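Paid trial households and operators wanted: two-arm home robot kit

Plindach is looking for people to try out its two-arm robot kit before it goes on general sale. We need two kinds of participants: operators, who will drive the arms at our test apartment in Henmont, and households, who will have a kit at home for a short stay. You can apply for either one. You don't need a technical background, and we would like to hear from people who have never used a robot of any sort.

About the kit

The kit is a pair of arms, each with a two-fingered gripper, and a camera placed at head height so that the operator sees the floor and the furniture from above. It is meant for small jobs in ordinary rooms: picking things up off the floor, handing them over, putting them where they belong. It is not meant for lifting people or pets, and it does not cook.

The arms can be driven by hand with a pair of controllers, or left to repeat a task they have been shown. The trial covers both ways of working. We want to know how long it takes a new user to feel at ease with the controllers, which tasks are worth handing over, and which parts of the manual need rewriting.

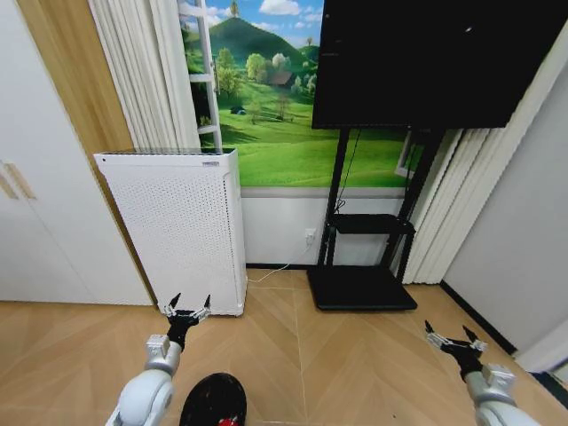 Both grippers open over the living room floor, air purifier to the left and TV stand right of center.

What operators do

Operators work in the furnished living room of our test apartment. A shift lasts 3 hours, with a break in the middle. You will be given a list of tasks and asked to work through it at your own pace, first with one arm and then with both. Most tasks involve household objects on or near the floor. After each task you fill in a short form, and at the end of the shift one of our staff will sit down with you to talk it over.

We have found that people who play video games do well in the first hour and that the gap closes after that, so please don't let a lack of gaming put you off. Patience helps more. Expect to drop things and try again.

Furniture stays where it is during a shift, and operators are asked to keep the arms clear of cables and screens. Part of what we are testing is how well the camera view lets a person judge those distances, so tell us if it doesn't.

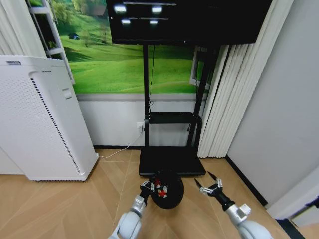
Left gripper closed on a round black object, right gripper open beside it.

What households do

Households keep a kit for 2 weeks. Our installer brings it, sets it up in one room, and spends the morning showing you how to use it. After that we ask you to use it at least once a day and keep a log. The room should have a hard floor or a low carpet, a standard wall outlet, and enough open space for the arms to move. Homes with stairs are fine as long as the kit can stay on one level.

The camera records while the kit is switched on. Recordings go to Plindach and to Griffiths, the firm that handles our testing data, and are used for product development only. Everyone in the home has to agree to this in writing before delivery. You can ask for any recording to be deleted, during the trial or later.

Who can apply

- Adults living in Henmont or Bradow
- Operators must be able to stand for part of the shift and use both hands
- Glasses and contact lenses are fine
- Households with children under 13 can't be included in this round

People who work for a company that makes or sells robots are not eligible.

Pay

Operators receive $200 per shift, paid by bank transfer at the end of the month. Travel from Bradow is paid back on top of that if you keep your receipts. Households receive a flat fee, set out in the agreement we send before you commit to anything. If you need to stop early, you are paid for the days completed.

How to apply

Fill in the form on our participants page and say which role you want. Tell us the hours you can manage - mornings are the easiest to place. Household applicants should add a few lines on the size of the room and the type of floor. We reply to every application, and shifts begin in September.

Related openings
Field installer, Bradow
Manual writer, part time, Henmont
Controller comfort study: left-handed participants
Customer support, evenings

Last updated: August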